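Handout 4: Good Practice at the Small-Arm Benches
Introduction to Automation, Susirow Technical College
Notes prepared by Silvan Holzer, with corrections from Hường Lại

Welcome back, everybody. Last week we got through the big standards at a gallop, and I could see from a few faces that the galloping was noticed, so this week we slow down and bring things to the size of the benches you will be working at. Please read this before your first lab block and bring it with you, because the sign-off sheet follows the same order.

1. Where the rules come from

For industrial robots the document people mean when they say "the robot standard" is ISO 10218, which comes in two parts. Part 1 deals with the robot itself and Part 2 with the application and the cell, meaning everything the robot is built into. For robots that share space with people there is also ISO/TS 15066, which gets into contact forces and speeds. Behind all of these sits ISO 12100, the general one on risk assessment, and if you only ever read one of them with real attention I would make it that one – it is dry, but the method in it works for a bread slicer as well as for a robot.

Our desktop arms are teaching equipment, and most of what is in those standards was written with much heavier machines in mind. We borrow the habits anyway. You will list the hazards, estimate how bad and how likely each one is, reduce what you can by design, guard what is left, and only then write a warning. Students love to start with the warning! A sticker is the last step, and I will send back any assessment that begins with one.

2. The bench rules

These were worked out over several terms, mostly by Đức Doãn and the lab staff on the Hoàng corridor, and a few have arguments behind them that I will spare you.

Keep the cell layout marked on the table surface. Whatever is outlined on the table is what your program believes about the table, and if you shift an outline you change the program's idea of the world without telling it. Write any change in the bench log before you run again.

Route cables so the arm can go through its whole range without pulling on them. Move the joints by hand, power off, to both ends of travel, and watch the cable the whole way. A loop that looks generous in the rest pose can get very short when the wrist turns over.

Park the arm before you reach in. Parking means the named park pose in the Skarkel software, followed by motor power off at the switch. A paused program is still a program, and it can be resumed by the person beside you who thinks you are finished.

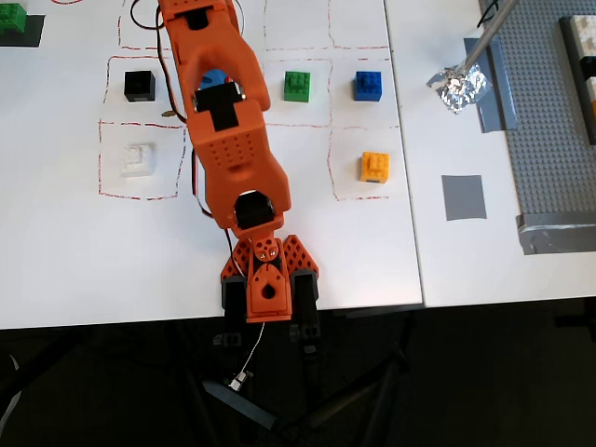
Small arms sag when the power goes, too, and this is the one that surprises people coming from the bigger machines with brakes in the joints. Support the arm with one hand above the wrist before you switch off, keep your fingers out of the gripper, and let it down gently. If you feel it fighting you, power is still on.

Tie back long hair, take off lanyards, push sleeves up. One operator per bench, and the operator is whoever is holding the stop button. If you hand over the button, say so out loud and wait for an answer. It feels silly for the first hour or so and then it becomes ordinary.

First runs of any new program go at reduced speed. For us that is a setting of 200 in the Skarkel speed field, and it stays there until you have had 11 clean cycles in a row. If you edit a waypoint, the count goes back to zero. Yes, even for a tiny edit. Thịnh Phí asked me this three times last February and got the same answer each time, and he now enforces it more strictly than I do.

3. Pinch points and printed parts

People worry about the arm swinging into them, and they should, but at this scale the more common trouble is a fingertip between two links or between the gripper fingers. When you do your hazard list, go joint by joint and ask what closes as the joint moves. Do it at both ends of the travel.

Printed parts need their own line on the sheet. Layers can separate, screw holes wear, and a bracket that was fine in the morning may have a hairline crack by 4 p.m. Look at each bracket before power-on, flex it lightly, and check that the servo screws are snug. Cracked parts go in the Sosgate bin by the door, with a note saying which joint they came from. Please don't glue them and put them back.

4. What to hand in

One hazard list for your bench, nine entries at least, each with a severity, a likelihood and what you did to reduce it. Add the page from the bench log covering your first clean run. The template is form 296 on the course page, and Lợi Vương can help if it won't open at home – some of the older laptops dislike it.

For reading, look at the section on risk estimation in your ISO 12100 extract, and skim the definitions in ISO 10218-1 so that we all mean the same thing by "protective stop" and "emergency stop" next time. We will start with those two, and I will be asking for the difference in your own words.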